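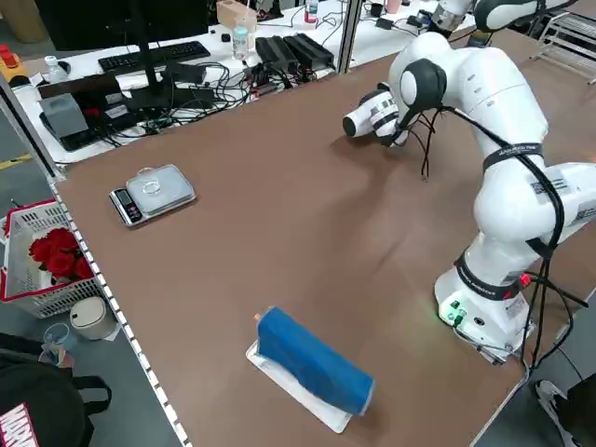
**Award entry fees, worth it for a small studio?**

**lescobar** · 6/18/26
We built the Himlow museum site in February and the client wants us to enter it in the Mindthorpe web awards. Entry is $600 per category. They want two categories. Has anyone here gotten work out of one of these?

**stustora_dev**
We won one two years ago. Put the badge in the footer and got 88 extra visits that month. No new clients that I can trace to it.

**iulian_d**
I disagree. We list awards in every proposal, and public sector buyers do ask. Godoy gave us a contract where awards were a scored item. It was a small part of the score, but we won by less than that.

**stustora_dev**
Fine for public sector. Most shops here do restaurants and dentists.

**pagefold**
Look at how many winners there are. Last year's list had 368 names on it. I'd spend the money on a proper case study.

> Last year's list had 368 names on it

**iulian_d**
That's every level, including honorable mention. The top level in the education category had 21.

**lescobar**
Client has offered to pay for one category, so I'll enter education and skip the other one. Does the site have to stay unchanged during judging? We have a menu fix waiting.

**iulian_d**
Small fixes were OK when we entered. Email them first.

— Iulian Dumitrescu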